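Módulo de almacenamiento doméstico
Apuntes de la sesión 6 – Fruta fresca: mesa, cesta y frío
Profesora: Stamatia Margaritis

En la sesión anterior vimos los productos secos. Hoy pasamos a la fruta entera, sin pelar ni cortar. La fruta cortada queda para septiembre, con Iason Pappas.

La manzana y la granada aguantan bien el frío. Las dos se guardan enteras y sin lavar. La manzana desprende etileno y acelera la maduración de lo que tiene cerca, sobre todo de kiwis y aguacates. La granada apenas madura después de la cosecha, pero pierde agua por la piel si el aire es seco.

La cesta sirve para llevar la fruta de la mesa al frío y para separar las piezas golpeadas. Conviene que sea poco profunda y con los lados calados – el aire circula y la fruta no se apila. 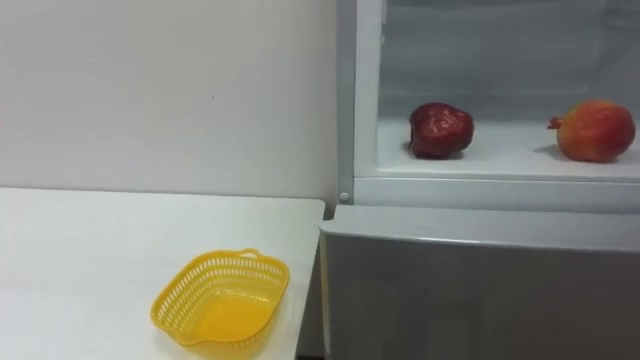 ¿Se lava la fruta antes de guardarla?
Se lava justo antes de comerla. La humedad que queda junto al pedúnculo o en la corona favorece el moho.

Orden de trabajo en la práctica:
Revisar cada pieza sobre la mesa, con buena luz.
Apartar las que tengan golpes o cortes.
Colocar las sanas en el compartimento, con espacio entre ellas.
Lavar la cesta con agua y jabón y dejarla secar boca abajo.

La ficha de Skerska se entrega al final de la clase. Quien falte puede pedírsela a Sevim Erdem. La lectura obligatoria es el capítulo sobre frutas de pepita, hasta la página 82. La tabla de temperaturas de la página 49 no entra en el examen.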